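Gromden Fringed Throw, Gray

Home > Bedding > Throws and Blankets > Gromden

Item in stock. Ships in 2 business days.

The Gromden is a midweight throw for the foot of a bed or the back of a couch. It is woven from a cotton and wool blend, washed once at the mill, and finished by hand with twisted tassels on both short ends. It comes in one size and three colors: gray, oat and dark green.

We have sold the Gromden since we opened the shop in Koppel. The first run was woven a little tighter than the current one. If you own an older throw and want a second to go with it, expect the new one to feel softer and hang a bit looser. The gray has stayed the same.

Specifications

Fiber: 80% cotton, 20% wool
Weave: twill
Size: 51 x 71 inches, not counting tassels
Ends: twisted tassels, knotted
Backing: none
Woven in: Gonositz
Designed by: Siiri Rimkutė

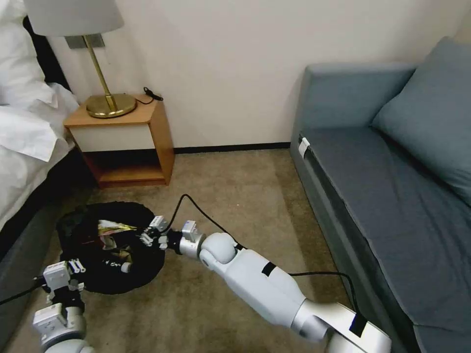
Bedroom corner with honey-colored nightstand and brass lamp.

Sizing

The throw is meant to lie across the bed, with the long side running from one edge of the mattress to the other. On a twin or full it will hang down on both sides. On a queen the drop is shorter. On a king it will cover the top and not much more, and most customers with a king bed buy 2 and overlap them in the middle. We do not make a larger size at this time.

If you use a thick duvet, measure over it with a soft tape before you order. A lofty duvet takes up several inches of length.

Color

The gray is a neutral mid gray with no blue in it. It goes with white bedding and with most gray upholstery. Oat is warmer and shows lint less. Dark green is dyed in small batches and can vary slightly from one to the next, so order all the pieces you need at once.

Swatches are free. Send your address to the shop and we will mail all three.
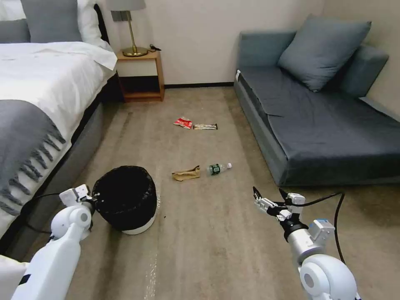 Care

Machine wash cold on the wool setting, by itself the first time. Use a mild detergent and no fabric softener. Lay flat or hang over a rail to dry. Do not tumble dry. The wool will shrink and the tassels will come undone.

Before washing, gather the tassels at each end and tie them together loosely with a cotton string. If one unravels, wet it, split the yarn in two, twist both halves to the right, then let them wrap around each other and knot the end. The card in the box shows how.

Some shedding is normal for the first few weeks. Shake it out outdoors. A fabric shaver is fine on the body of the throw but keep it away from the ends.
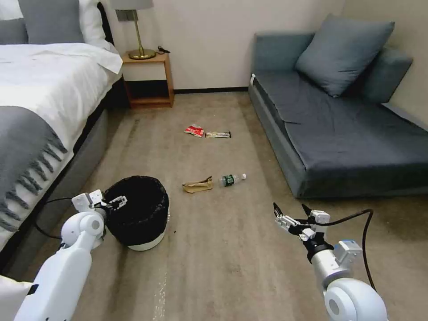

Returns and repairs

Unwashed throws can be sent back within 30 days for a refund or exchange. Return shipping is paid by the customer unless the item is faulty.

Baldur Laxdal handles repairs in the Koppel workshop. He can replace tassels, close small holes and rebind a worn edge. Email a photo of the damage first and he will reply with a price. Please wash the throw before mailing it.

Goes with

Flurnico pillow cover, gray or oat
Flurnico duvet cover, white
Gromden lap blanket, oat only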